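The Mug Club

On Monday evenings the parking lot behind the old Clurnico mill fills up with bicycles. Upstairs, past a vending machine that only takes quarters, students from Atport College are trying to teach a robot arm to put mugs away. They have been at it since the fall, they are nowhere near bored, and after three visits I'm not either.

The club is called Lutlow, after the street most of the first members lived on. It began as a reading group for people who had taken the introductory robotics course and wanted more of it. They read papers, argued, ate a lot of crackers. Then the department let them have evening time on an arm, and the reading group became a building group more or less overnight. There are 25 members now. A few are engineering majors, but I also met two nursing students, a cellist, and a sophomore in geology who had never written a line of code before October and now runs the group's data sessions.

The task sounds like nothing. Pick up a mug and hang it by its handle on a wooden mug tree. You and I do it half asleep. For a robot it is a wonderful little knot of problems, and the members will happily untie it for you over an entire evening if you let them. The gripper has to close on the mug without tipping it. The handle has to be turned the right way, which means the robot has to know where the handle is in the first place, even when it's around the back. Then the handle has to slide over a peg not much thicker than a finger, at an angle, and the fingers have to let go without dragging the mug off again.

"We picked it because it looked easy," one member told me, laughing. "We thought we'd be done by Thanksgiving and could move on to spoons."

The club teaches by showing. One student guides the arm through the whole motion with a pair of hand controllers, the computer records every move along with the camera views, and after enough of these demonstrations a program learns to try it alone. By the time of my first visit they had 411 recordings. By my last they had 853, and a chart on the wall had been taped to a second sheet of paper to make room for the line going up.

Driving the arm is harder than it looks! I was given a turn and spent most of it hovering over the mug like someone trying to thread a needle in mittens. The trick, I was told, is to stop looking at the robot and look at the peg. Experienced drivers get quiet and lean forward slightly as they work. The cellist is the best of them by a wide margin, and everyone says so. She credits years of moving her two hands separately and paying attention to both.

Much of an evening goes to things that never make it into a project report. Someone moves the mug tree a little to the left so the program won't learn only one spot. Someone else turns the mug. There's a long debate about whether a bad demonstration should be thrown out or kept, and both sides have charts. The snack rule (nothing on the robot's table, ever) is enforced with real feeling.

In April the club will take the project to the Løken Challenge, a student meet where teams get a table, a time limit and a set of household jobs. The judges bring their own mugs, so nobody can practice on the exact ones. Last year's entry cost the club $800, most of it for van rental, and they came home with seventh place and a long list of what to fix. The list is still on the whiteboard. About half of it has been crossed out – the lower half, for some reason, where the hard items are.

I asked what they'd do with a win. Someone said spoons, and the whole room groaned. The geology student wants to try a dish rack next. The nursing students are thinking about cups with lids, and about people whose hands shake, and they had plenty to say on the subject while the next round of recordings was being set up.

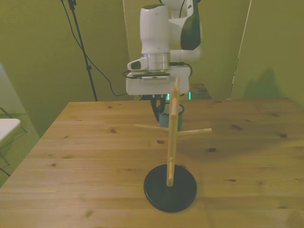 New members are welcome at any point in the semester, and no experience is asked for. The first session is spent watching, the second driving, and by the third you'll have an opinion about pegs.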